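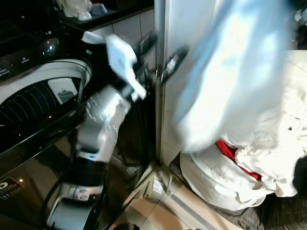

Linen is having a wonderful year, and I couldn't be happier! For most of my life it was the fabric of hot weddings and stiff napkins, and now Folia, a small mill in the town of Prikham, can hardly weave it fast enough. What wins people over is how easily it lives in an ordinary house. It can go in with the everyday wash, a black washing machine on one side and a heap of white laundry on the other, and come out softer than it went in.

Tín Tiêu started Folia with 5 secondhand looms and a stubborn love of plain cloth. There are 64 looms now, and the noise on a Monday morning is tremendous - you feel it in your teeth before you reach the door. She walked me down the rows, shouting happily about thread counts, and stopped at a bolt of undyed sheeting called Nokeo. I wanted to lie down on it right there.

The dyeing happens across the yard, where Wiremu Ashby keeps a notebook of 2,068 recipes, some only a word or two long. His favorite is Lý, a smoky green that took him two winters to get right (the early tries looked like pond water, he says, and he has kept every one of them). He pulled a strip from the drawer and held it up to the window, then went to find me another.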